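Brass finishing - lacquer or leave bare?

Forum: Metals and Finishes > Household items
Thread started in August

tallowfoot
I have a lot of 20 small brass items to refinish, mostly candlesticks, a few door knobs and one letter rack. The old lacquer has failed on most of them. It has gone brown at the edges and there are dark spidery lines where air has got under it. I intend to strip the lot and polish through the grades.

The question is what goes on afterwards. Options as I see them:
Fresh lacquer, sprayed.
Microcrystalline wax, renewed when it dulls.
Nothing, and accept the tarnish.

The candlesticks will be used with real candles, so heat at the socket is a factor. Views welcome, preferably from people who have checked the result after a year or more.

m_orrell
Wax. Lacquer on a candlestick fails at the socket first and then you are stripping the whole piece to fix one small area. Wax can be patched in two minutes.

Degrease properly before you apply it. Most of the cloudy results I see come from polish residue left in the turned rings.

Gantry578
Disagree. Wax softens well below the temperature a brass socket reaches when a candle burns right down. You will get a sticky ring that collects soot. A decent two-part lacquer tolerates more than wax does, and if you don't let the candle burn to the bottom the socket barely warms up.

I sprayed a pair with the Grutico clear three winters ago. No lifting so far. They sit on a dining table and are lit most evenings in the dark months.

m_orrell
"If you don't let the candle burn to the bottom" is carrying a lot of weight there. People do let them burn to the bottom.

Gantry578
Then they will also be scraping candle wax out of the socket with a knife, and neither finish survives that.

Seren Gwilliam
I do this for a living, mainly for house clearance dealers. My practice is lacquer for door furniture and anything handled daily, bare or waxed for candlesticks. Skin does far more damage than air. A candlestick gets picked up by the stem when it is lit or moved and otherwise left alone.

On stripping: soak in warm water with washing soda first. A good deal of the older lacquer will come away in sheets. Use solvent only on what is left. Take the felt off the base beforehand if there is any, and test with a magnet. If it sticks, you probably have plated steel, and hard polishing will go straight through the plating.

The general type I leave without lacquer:

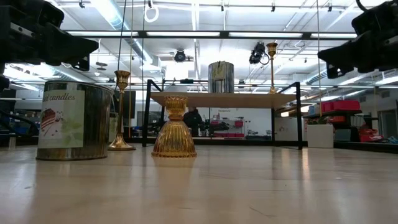
Tall brass candlestick with a domed base, next to the candle tin.

The turned rings on a stem like that are where the time goes. I use a strip of cotton tape charged with polish and pull it back and forth as you would a shoe cloth. A wheel rounds the edges over and you don't get them back.

tallowfoot
Useful, thank you. Two follow-ups. What grit do you stop at before polish? And does the washing soda affect the colour? I have read that it can leave a pinkish cast.

Seren Gwilliam
I rarely use abrasive paper. If there are scratches you can catch with a fingernail, work up through the grades until they are gone and then go to paste. Otherwise paste only.

The pink is copper at the surface, from zinc being lost. Strong acid left on too long is the usual culprit - people forget things in vinegar overnight. Polishing normally removes it if it is shallow. I have not had it from soda at ordinary strength, but don't leave pieces in for days.

pewterhouse
Has anyone used the Plivari wax on brass? The tin says all metals. I put it on a fender and it went streaky within a month.

m_orrell
Too thick, at a guess. It should be nearly dry on the cloth. Warm the metal slightly with a hair dryer, wipe on, wait, buff. Two thin coats beat one heavy one.

pewterhouse
It was quite thick, yes. Will strip it with white spirit and try again.

Gantry578
To return to the original question, I would still split the batch. Lacquer the knobs, and do one pair of sticks each way. Then there is something to compare.

m_orrell
I can agree with that, provided both pairs are lit for the same number of hours. Otherwise it tells us very little.

tallowfoot
That is what I will do. Knobs and letter rack lacquered, one pair of sticks lacquered, one pair waxed, remainder bare. I will keep a note of burning hours for the two test pairs and post at 200 hours.

Does anybody know whether the Grutico needs a warm room to cure? My workshop is unheated.

Gantry578
It does. Mine bloomed white on the first attempt in a cold garage. Bring the pieces indoors the evening before, spray in the morning, and leave them in the warm until the following day.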